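Ticket 558 – Demo arm drifts off target during open day run
Site: Clallside, ground floor demo room
Status: Closed, one follow-up open
Component: Kahsay arm controller, Mindosex task runner
Priority: High (visitors due at 1:00 p.m.)

## Reported problem

During the morning rehearsal for the February open day, the arm stopped short of its pick position and closed on air. It did this on two runs out of three. No fault code on the controller. The task runner logged each run as complete, so the operator had no warning until the fingers closed with nothing in them.

The demo is the block stacking one. A visitor picks a note color, the operator enters it on the tablet, and the arm places a block on that note. Same script we took to the Paltetti visit in the fall, with a new table.

## Log

**9:10** – Powered down, waited, powered up. Homed all joints. Homing finished clean. First run after restart still missed, same direction as before.

**9:25** – Checked the base clamp. It was tight. Checked the gripper mounting screws, also tight. Opened and closed the gripper by hand from the tablet and it moved through its full travel with no sticking.

**9:40** – Swapped the gripper cable for the spare, in case the position feedback was dropping out. No change. Put the original back and labeled the spare as tested good.

**9:55** – Compared the saved table profile with the one on the backup stick. They match. Both are the profile for the old table. The note in the file header says "replace before Clallside" and it was not replaced. The arm was working from a reference point 40 mm away from the correct one.

**10:15** – Started a new table profile. The wizard asks for a reach limit and will not save without one. Entered 600 mm, the same as the old profile. Taught the corner points again with the pointed tool, then refitted the normal fingers.

**10:35** – Laid out the notes again in a column, blue at the far end, then pink, then orange nearest the front. Taught the pick and place points for each color one at a time. The black blocks go on orange and the red cube goes on pink in the starting layout, so the runner has something to check against.
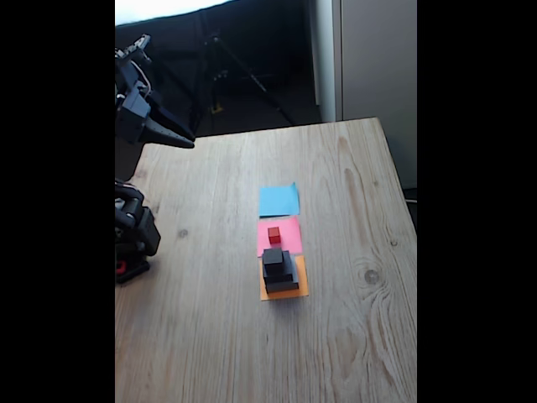
The first full run on the new profile was at 70 percent speed. Pick position was good. Place position was good on pink and slightly toward the front on orange, so the orange point was taught a second time and saved.

**11:05** – Five runs at 70 percent, no misses. Tried two at full speed. Both landed, but the stack shifted a little on release. Set the speed back to 70 and locked it for the day. Visitors don't need it faster and the operator has more time to talk.

**11:20** – Noticed that the tablet still offered green as a choice. There is no taught point for green in the new profile. Selecting it sends the arm to home and shows a blank message. Removed green from the menu.

**11:45** – Handed back to the demo operator. Went through the stop button, the restart order and how to reset the blocks between groups.

## Afternoon check

The 1:00 p.m. group went through without a stop. The 2:30 group had one missed pick. A visitor had leaned on the table and the blocks had moved. Operator reset the layout and carried on. That one is not a fault, but the floor line should be farther back next time – people step over it when it is this close.

## Cause

Wrong table profile loaded. The arm, gripper and controller are fine.

## Fix

New profile taught and saved as the default. Old profile moved to the archive folder so it does not come up first in the list. Copy of the new one on the backup stick.

## Still open

The task runner should not report a run as complete when the gripper closes on nothing. The gripper already sends its closing width, so the check can be done in the script. Raised as a separate request against Mindosex. Until it is in, the operator has to watch the first pick of every group and stop the run if it misses.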